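Rechercher sur le site OK Tapez un mot-clé

Pourquoi les sachets de chips brillent-ils ?

Tu as sûrement déjà remarqué que les sachets de chips ou de biscuits salés font du bruit quand on les touche et qu'ils brillent comme un miroir. On dirait du papier, mais ce n'en est pas.

Un sachet de ce genre est souvent fait de plusieurs couches de plastique très fines, collées les unes sur les autres. L'une d'elles peut être recouverte d'un peu d'aluminium. Cette couche de métal est si mince qu'on ne peut pas la sentir avec le doigt. Elle suffit pourtant à arrêter la lumière et à ralentir le passage de l'air et de l'humidité. Sans elle, les chips deviendraient molles et prendraient un goût de vieille huile.
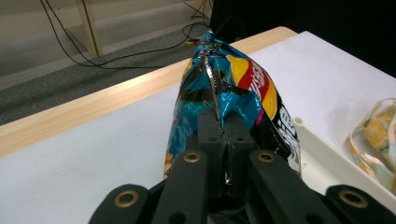
Texte : Ibsa Tekleab - Publié le 24 mai 2018 - Rubrique Les objets de tous les jours

Quand on froisse un sachet brillant, chaque pli renvoie la lumière dans une direction différente. C'est pour cela qu'on voit des éclats blancs un peu partout, même sur les parties bleues ou noires. Les couleurs et les grandes lettres sont imprimées sur le plastique. Si le sachet est très chiffonné, il devient difficile de lire le nom en entier.

Et l'air dans le sachet ?

Un sachet neuf est gonflé. Le gaz qu'il contient est le plus souvent de l'azote, qui forme déjà 78 % de l'air que tu respires. Il ne rend pas les chips rances comme le fait l'oxygène. Il sert aussi de coussin pendant le transport.

Une petite expérience

Prends un sachet vide et une feuille de papier. Froisse la feuille en boule, puis ouvre la main : elle reste en boule. Fais pareil avec le sachet et compte jusqu'à 20. Il se déplie un peu tout seul - le plastique est élastique, il cherche à reprendre sa forme.

Où le jeter ?

Cela dépend de l'endroit où tu habites. À Vasside, les sachets vides vont dans le bac de tri avec les autres emballages. Ailleurs, ils vont parfois à la poubelle ordinaire. Demande à un adulte de regarder les consignes de ta commune. Vide bien les miettes avant, et ne glisse pas le sachet dans un autre emballage.

Mots à retenir
Azote : gaz sans couleur et sans odeur.
Rance : se dit d'un aliment gras qui a pris un mauvais goût.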